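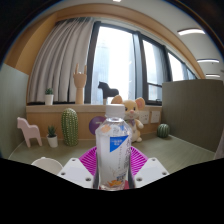
Desk tidy month, quick notes before I run

OK so March is desk tidy month again and I have maybe ten minutes to get this to Hannelore Pfeiffer before she sends the newsletter out. Forgive the typos.

First thing, water bottles. Put your name on them. Marker on the cap is fine, tape is fine, whatever. The Notier kitchen shelf had a whole row of half-finished ones at the end of February and all of them had to be poured out. The sink up there drains slow. You can guess the rest. Full bottles with the cap still sealed can go back in the crate by the stairs, opened ones go home with you or get emptied the same day. We order 200 a month and I would love for that to be 100. Refill station is on the Erkine side, past the printers, and the filter is new.

Cups. Same thing really. If it came from the kitchen it goes back to the kitchen, by 5 pm please, the dishwasher goes on at quarter past and Soudabeh Ghasemi does not want to hear about it at twenty past.

Now the nice part. Several people asked if the little things on the desks have to go. No!! Keep them. Cactuses real and not real, the mouse with the big ears, the horse, all good. Only ask is that they live along the back so the wipe-down crew can do the front half of the desk without moving your whole zoo. A row against the wood panel works great.

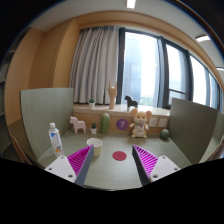
Numbers stay where they are too. If your desk has a number sign on the back panel please don't hang things over it, deliveries go by desk number now and a box for Frade went to the wrong end of the floor twice last month. Signs that have come loose, tell me and I'll bring the sticky strips. I have plenty, 188 in the last box, no idea who orderd that many.

Partitions: wipe with a damp cloth only. No spray. The green ones stain and it does not come out, ask the people in Risurham who tried lemon cleaner on theirs. Pins are also a no. Clips over the top edge are OK, they're in the supply closet, second shelf, limit 2 per desk until the new bag comes.

Plants. Succulents need hardly anything, a splash every couple weeks. If you're going away put a note on the pot or somebody kind will drown it. There's a spare bag of gritty soil under the sink, help yourself, sweep up after.

Swap table is back, by the window next to the coat rack. Plates, pen cups, toys, small lamps if they work. Nothing with food still on it (you know). Whatever is left at the end of the month goes to the thrift store, Hannelore is driving.

Questions to Soudabeh, I'm out until after lunch tomorow.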